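The Projector in the Back Room

I bought my first 16mm projector in April for less than the cost of a decent dinner, and I've been sweeping up bits of film ever since. It's a Drindorus, a squat thing with a carry handle that hurts your hand, and it weighs as much as a sleeping dog. I love it. I also kind of hate it, mostly on Sunday nights when the take-up reel decides it's done for the week.

If you've only watched movies off a phone or a laptop, the first surprise is the noise. It chatters! You get used to it in a few minutes and then you start to miss it everywhere else. My sister came over to watch an old travel reel about fishing towns and talked over the whole thing, which I would've minded with anything else, but with a projector running it felt right.

The second surprise is how much of the job is lamps. Mine takes one that went out of production years ago, so I buy old stock from a shop called Liltix, run by Mohsin Shaikh. He keeps lamps in egg cartons and won't sell you more than two at a time. I asked him why and he said he wants people to keep showing films, and a guy with forty lamps in a closet isn't showing anything. Fair enough. He also talked me out of an LED conversion, at least for now. The kits are good, he says, but on my model you have to do something about the shutter or you get a flicker, and I am not a person who should be doing something about a shutter.

So I clean the gate, I oil what the manual says to oil, and I check every splice with my fingers before I thread up. Tape splices are my favorite part of this whole business. You trim both ends in the little block, line up the perforations, lay the tape across and press. My first ones were awful and jumped so hard that the picture slid half a frame down the wall. Now I can do one in the time it takes to boil water for tea, and mostly they hold.

Then there's the question of what to show. I have a few cartoons, a driving safety film with wonderful cars in it, and 3 reels of a nature series that came without its first part, so we've never found out what the beavers were up to at the start. The pride of the shelf is a 1000-foot reel on glassblowing that has gone almost completely pink. Color prints do that when the dyes fade, and there's no fixing it in the projector. I've tried a cyan gel over the lens and it sort of helped, in the way sunglasses help with a headache.

The screen took me longest. I started with the wall, moved on to a bedsheet (don't, the light goes straight through it) and ended up with a pull-up Waltevard that smells like a school basement. It has a matte surface, so people sitting off to the side still get a good picture, and with four of us on a couch and assorted floor cushions that matters a lot more than brightness does. The old beaded screens are punchier if you sit dead center, and I'd probably pick one up if I lived alone.

Sound I'm still fighting with. The built-in speaker is fine for narrators and terrible for music, so I ran a line out to a Xenos amp I had left over from college and got a hum you could tune a cello to.
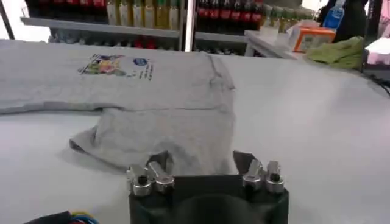 Mohsin thinks it's a ground loop and wants me to try an isolating transformer on the line before I start taking anything apart. I've ordered one. In the meantime we're sticking to the built-in speaker and the safety film, which has no music to speak of, and I'm looking for that missing beaver reel if anyone has it sitting in a garage.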